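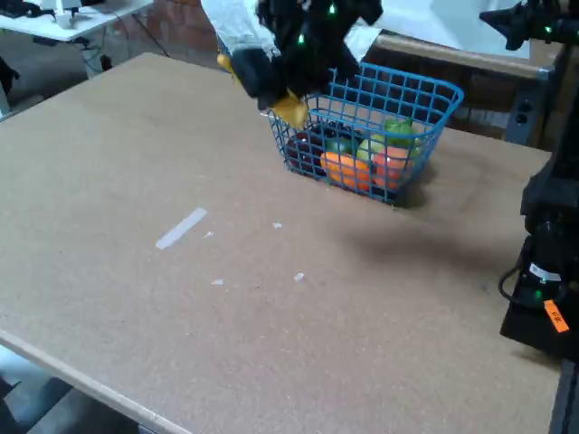

Radymyr Boiko
Lecturer in Workplace Insurance

Chapter 10
When the Job Makes You Sick Slowly

Most of us, when we hear the words workers' compensation, think of a fall from a ladder or a hand caught in a press, and for a good many years the law thought much the same way. An accident has a day and an hour, and a claims adjuster can write both on a form. A lung disease has neither -- it may show itself long after the worker has moved on to another employer, another insurer, or a quiet retirement by a lake.

Take the Drindgate foundry, which we will come back to often in this chapter (so do be patient with it!). Of the 1,805 people who worked there over the years, 118 filed claims for dust disease, and 86 of those claims were first turned down as too late. Were they late? That depends on when you start the clock, and we will begin with the two dates that states most often choose: the last day of exposure and the day a doctor gave the worker the news.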